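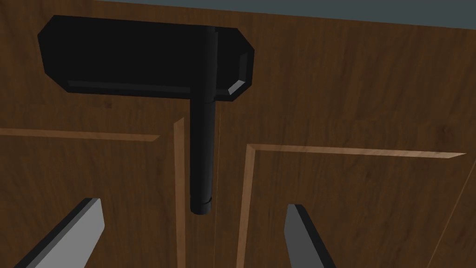 How do we handle reader artwork for our neighborhood newsletter?

Dilani Paul

Hello everyone! I've been reading this board for ages and finally have something to ask, so please bear with me because I do tend to go on. I put together the Cledholm Courier, our little neighborhood newsletter, which goes out to 1339 households and gets left in stacks at Sirico Coffee and the library. It's mostly me, my kitchen table and a lot of tea.

For the December issue I had the idea of asking readers to send in their own drawings of Cledholm. The old water tower, the duck pond, the front of the hardware store, their own porch, whatever they love. I'd print a page or two of them inside and put one on the cover, and the folks at Najjar Frames have said they would be glad to hang the originals in their front window through the holidays (they are just the loveliest people, and they offered before I had even finished asking).

So now it's real, and I'm a bit nervous. Do I need written permission from everybody, even for a crayon drawing by a six-year-old? How do I get decent copies of the pictures when all I have is my phone and a printer that scans when it feels like it? And how do I pick the cover without hurting anybody's feelings? I know these people. I will be standing behind them at the grocery store. Any advice from someone who has done this would be so very welcome!

Marigold on Fifth

Oh, what a fun project, Dilani! We did something like this with a school recipe booklet a few years back, and I still have the cover on my fridge. I can't tell you the legal ins and outs, but here is what worked for us.

We made a half-page entry slip and asked people to tape it to the back of the drawing. It had the artist's name, age if they were a child, a phone number, what the picture shows, and a line that said something like "You may print this drawing in the newsletter and show it in a local shop window. I keep the artwork and all rights to it." For kids, a parent signed. The person who makes a drawing generally owns it, even when she's six, so you do want that yes in writing. If you might want to use the drawings again later, say on notecards for a fundraiser, ask about that separately on the same slip with its own little box to check. It's an awful chore to go back and ask everybody in the spring, believe me.

Also ask how they'd like their name printed. Some parents are happy with a full name and some want a first name only, and I would leave the ages and street names off the window display altogether.

Tape, by the way, not glue and please not paper clips. We had a gorgeous watercolor come in with a big rusty clip mark right across the sky and I felt terrible, even though it wasn't my clip.

For the copies, see if your library has a flatbed scanner. Ours does, and the librarian let me sit there a whole afternoon. Scan at 300 dots per inch if the drawing will be printed the same size or smaller, and go up to 600 if you're going to blow up something tiny. Pencil drawings come out pale, so darken them just a touch. If a piece is too big for the glass, take it outdoors on a cloudy day, lay it flat, and hold your phone straight above it.

Good luck, and do come back and tell us how it goes!

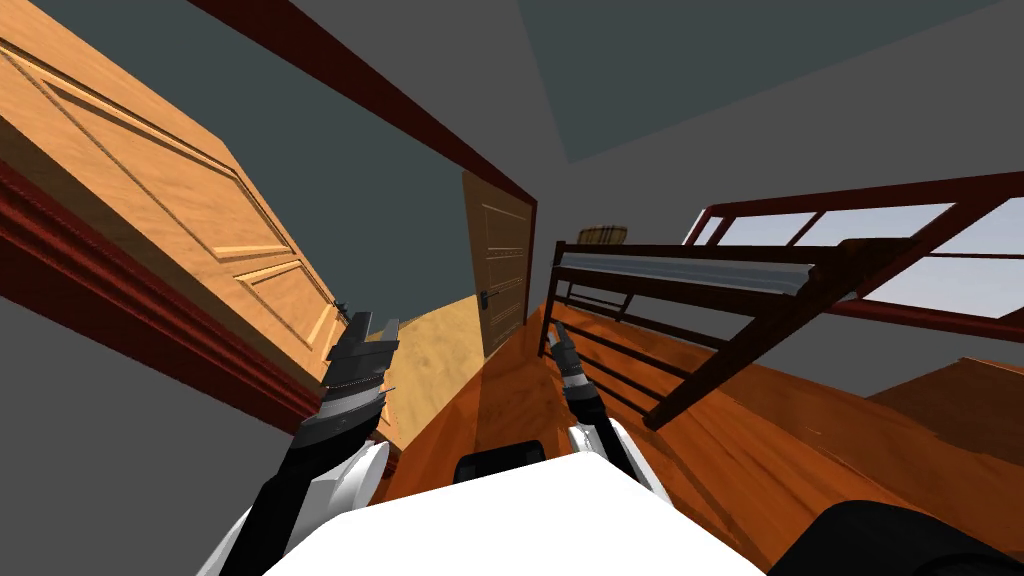 Zarkance

Marigold covered the slips very well so I'll stick to the cover question, which I think is the part that's really keeping Dilani up at night.

I laid out our village bulletin for 3 years and we ran a reader cover every winter. The first time, I chose it myself, and I heard about it until Easter. After that we asked the art teacher from the next town over to choose. She didn't know a soul in our village and she didn't see the names, as we folded the slips closed. People took it very well. We also told everyone up front what the cover needed, and that helped a great deal: upright format, nothing important in the top 2 inches where the title goes, and strong enough lines to survive a black and white printing. Half of the hurt feelings come from folks who drew something beautiful sideways.

Then set a limit. Count how many drawings you can fit at a size people can enjoy. For us it was 20 over two pages, and they were small even so. If you get more than that, hold the rest for January and February, and say so in the notice, so no one opens the issue and thinks they were turned down. Everything can still go in the shop window, assuming the frame shop has the room. I'd ask them about that before you promise it, and ask whether the window gets direct sun too, because marker fades faster than you'd expect.

Put a return date on the slip as well. I had a shoebox of unclaimed drawings in my hall closet for the longest time.

Dilani Paul

Thank you both so much, this is exactly what I needed! I've typed up the slip with the two boxes and called the library, and they do have a flatbed, though it's only free before noon. My cousin teaches art a good ways from Cledholm and has agreed to choose the cover. I'm off to Sirico this afternoon to ask whether they'd keep a drop-off folder behind the counter.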